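Beserier Theater, Costume Room: Tips for Washing and Folding

The Beserier Theater has two halls and one costume room, and the room is small. We keep there 163 costumes and many simple clothes for the ushers and the stage crew. These tips were collected by Josée Carrier during several seasons, and they can be used at home also.

Stage makeup on a collar should be treated on the same evening. Put a little dish soap on the mark, rub it softly with a wet cloth and leave it for 20 minutes. After this, rinse with cool water. Do not use hot water before the mark is gone.

Velvet must never be folded. Hang it on a wide hanger, inside out, and steam it from the back side. For wool coats we use only a brush, always from the shoulder down.

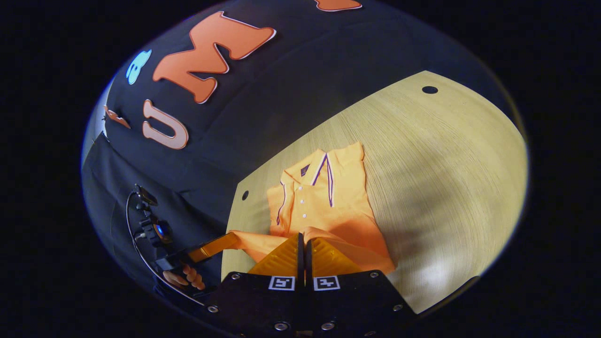 Polo shirt with striped collar trim, laid flat with the front up.

Cotton shirts can go on a shelf. Close the buttons, make the collar flat with your hand, then fold the sleeves. We put no more than five shirts in one pile. A higher pile makes hard lines in the lowest shirt, and the actor will ask for exactly that one.

In July, when the small hall is closed, all shelves are emptied and wiped with vinegar and water. Leave the doors open until the wood is fully dry. Check also the hems and the pockets at this time. In pockets we have found tickets, throat candies and once a page of the second act.

Last changed: Feb 14, 2025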